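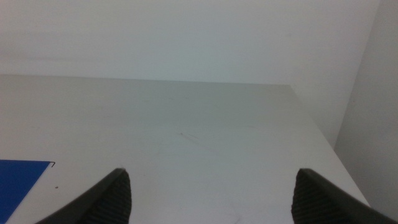 Skeltau Shared Workshop – Arm Build Group
Minutes of the meeting held 2022-06-20, in the back room at Skeltau

Welcome and apologies

The chair opened by thanking everyone for coming in on such a warm evening, and for bringing so much to eat (the lemon bars were gone before item one). Two members sent apologies and one joined by phone, with a fair bit of traffic behind them. The minutes of the May meeting were read and approved with one correction: the replacement extension cord was donated, so it should not have appeared under purchases.

Progress on the shoe task

Most of the evening went to this, as everyone expected! For those who missed May, the job we set ourselves is the little black-and-white sneaker and the blue card. The arm should pick the sneaker up from wherever it has been left on the table and set it down on the card. It sounds like something a toddler could do, and we have all become a good deal more respectful of toddlers.

The members looking after the practice runs reported that we now have 346 recorded runs saved, against the 600 we talked about as a goal. There was a friendly but long discussion about whether we need all 600. One side felt we should train on what we have and see how it goes. The other side felt that the sneaker has spent far too much of its life in the same spot, and that more runs are only worth having if we move it around. It was agreed to try a first training on the present set and to use the far left of the table much more from now on. 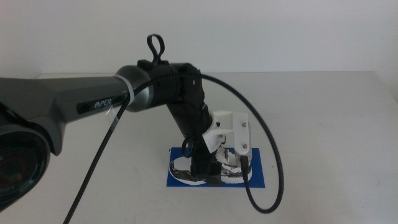

Cable and bracket

The cable to the white bracket came up again. It is a nice sturdy braided one and nobody wants to swap it, but several of us would be happier if the loop were smaller when the arm reaches low. A second strap on the forearm was suggested, and also a shorter cable from Aguiar, whose price was thought a little steep. Agreed to try the strap first. The printed bracket itself is holding up well, and the member who drew it promised to put the file in the shared folder this time – with a name the rest of us can recognize.

Table, card and lighting

A member asked whether the scuffs on the tabletop matter. Opinions differed. We settled on a gentle wipe-down before each session and no repainting before the fall. Please do not move the blue card during somebody else's session, even to be helpful. If it gets bumped, write it in the logbook and carry on. 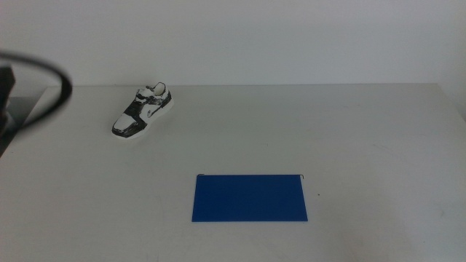 The overhead lights are to stay on for all recordings, including on sunny afternoons. We lost an evening's work in May to a mix of lights on and lights off, and it was a sad business sorting it out afterward.

Gripping the shoe

There was a good long talk about where to take hold of the shoe. Coming in over the opening gives the wrist camera a clear look at the collar, and newer members find it easier to line up. Coming in across the middle feels steadier to some of the old hands. For the next batch, each person is asked to choose one way and stick with it for a whole session, and to note which one it was.

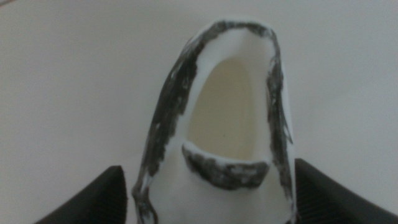 Members also asked for slower closing of the fingers. The speed setting will be turned down a little and looked at again next time. Anyone who finds it too slow is warmly invited to bring a book.

Money

The balance stands at $58 after the filament order from Zastberg. It was agreed to put a jar by the coffee machine and to ask for $5 from anyone printing parts for use at home. The bigger question of a second camera stand was put off until we see what the jar brings in.

Visit from Iltitz

Our friends at the Iltitz workshop would like to come over and see the arm running, and we would love to have them. They are building a smaller one and have plenty of questions about mounts. We can seat up to 12 if the folding chairs come down from the loft. One member will write back with a choice of evenings.

Any other business

The box of short screws has gone missing again. If it is in your bag, no hard feelings, please just bring it home. Somebody's blue thermos has been on the windowsill since May and is starting to feel like a member.

Actions

First training on the present set of runs: the two members who looked after the recordings
Second strap on the forearm: bracket group
Bracket file into the shared folder: the member who drew it
Reply to Iltitz: secretary
Jar and sign for the coffee corner: whoever has the nicest handwriting, to be settled by email

The meeting closed with the last of the iced tea. The date of the next one will go out with these minutes.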